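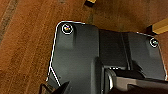 Whose Voices Remain When a Town Is Moved

September 28, 2023

The resettlement of Villca is recorded in official papers as an orderly matter. Families were notified in December, the valley was cleared before the reservoir filled, and each household signed for its new plot. The register lists 64 households. In nearly every case the signature is that of a man.

Over the past two years I have read this register alongside the recorded interviews held in the Drullum archive. The interviews were made a generation after the move, and most of the speakers are women who were girls or young wives at the time. Their accounts follow a different order from the official one. They speak of which neighbors were placed next to one another, where water could be drawn, and how the dead were listed before the cemetery was closed. Six of them describe the same evening meeting, to which they were not invited, and what they heard of it through a kitchen wall.

It would be a mistake to treat these recordings as a simple correction of the register. Memory has its own gaps, and several speakers disagree on matters as basic as the month of departure. The disagreements are themselves worth preserving — they show which parts of the move were discussed at home and which were kept silent.

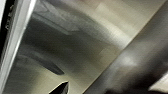 Silvan Trummer has written to me that the register should still come first in any history of the town, and that spoken accounts gathered so long afterward can tell us how people felt but seldom what was done. I take the point seriously, though I do not share it. The payment lists, for instance, give a sum of 3000 for livestock without naming an owner. Two interviews identify the animals as belonging to a widow who kept them with her sister.

A fuller transcript of those two interviews is in preparation. Readers whose families came from Villca and who hold letters or household account books from the period are invited to write to me through this page.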